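Dinau Opens Laundry and Folding Room in Sterkberg

1/11/25

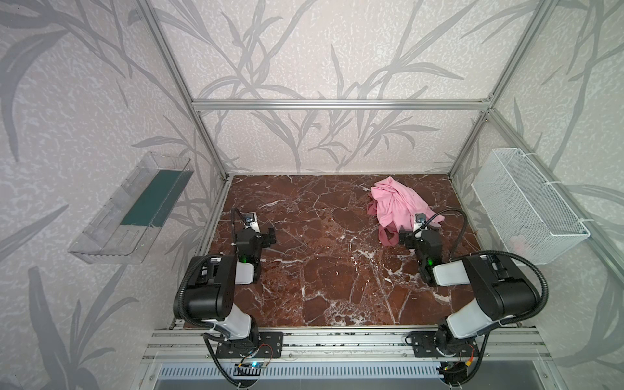
STERKBERG – Dinau, the household services company run by Kinga Bognár and Barnabás Bognár, has opened a laundry and folding room at its Sterkberg site. Customers can now drop off everyday clothing and have it returned folded and ready to put away.

The service covers T-shirts, sleepwear, children's clothes and other light items. Coats, curtains and anything that needs dry cleaning are not accepted for now. Orders are handed back after 2 working days.

Dinau ran a trial in August with 274 households in the Gulyás and Bako neighborhoods. More than half asked for the service to continue, and many wanted their clothes folded smaller to fit shallow drawers. Customers can now choose between a flat fold and a drawer fold when they place an order.

"Most people don't mind running the washer," said Kinga Bognár. "It's the heap afterward that sits there for days. We heard that over and over in the trial."

Barnabás Bognár said small loads are welcome. "If you have four shirts, bring four shirts. There is no minimum."

Clothes should be handed in with pockets emptied and buttons undone. Items with loose straps or hems will be folded as they are; Dinau does not do repairs.

Orders can be placed at the Sterkberg counter. Pickup in Gulyás and Bako continues on the same terms as during the trial.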